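Folding T-shirts without losing your whole evening

I used to be a heaper. Clean clothes came out of the dryer, went into the basket, and then we all just lived out of the basket until it was time to wash everything again. If that's your house too, come on in, you're among friends!

What changed it for me was clearing off one flat surface and keeping it clear. I'd been folding on the bed for years (soft, lumpy, usually with a cat on it) and my shirts always came out crooked. A table is so much better. You can smooth the fabric with the side of your hand and it stays where you put it. Mine is a plain old Undier I got secondhand, and it's a good height for my back, which complains if I bend over for more than a few minutes.

Put the basket at the back corner, on whichever side you reach with, and let the finished pile grow in the other corner. I take one thing out at a time. If I dump the whole load on the table I end up pushing it around and folding on top of it, and then I'm cross.

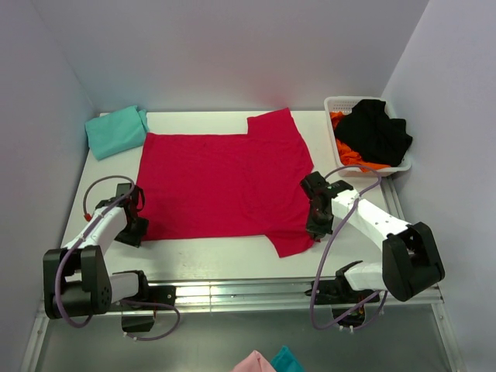

For a short-sleeved tee I lay it face down and pull the hem straight first. Then one side comes in toward the middle, and the sleeve gets flipped back on itself so it doesn't poke out. Same on the other side. Fold the bottom up to the collar, then once more if your drawers are shallow like mine. Don't fuss over little wrinkles at this stage, just run your palm over them before each fold and most of them give up.

The sleeves are where people go wrong. If one is sticking out at an angle, open that side back up and do it again, it takes 2 seconds. If you fold over it you'll have a lump right in the middle of the stack and everything above it will slide.

A few other things I do:

Bright colors and blacks get folded in the same session but go in separate stacks, so I can find my black tops on a dark morning.

Baskets with holes in the sides are worth having. I had a solid one from Hasala and anything a bit damp at the bottom got that smell, you know the one.

Turn shirts with prints inside out before washing and leave them that way until you fold. Turning them all at once while the kettle boils is weirdly relaxing!

I do a load's worth at a time and stop. My rule is up to 90 shirts, socks and bits in one go, never more, and that only happens after a vacation.

Come September I'll be swapping the summer tees out for sweaters, and those need a different fold altogether (and a deeper drawer), so I'll put that on its own page when I get to it.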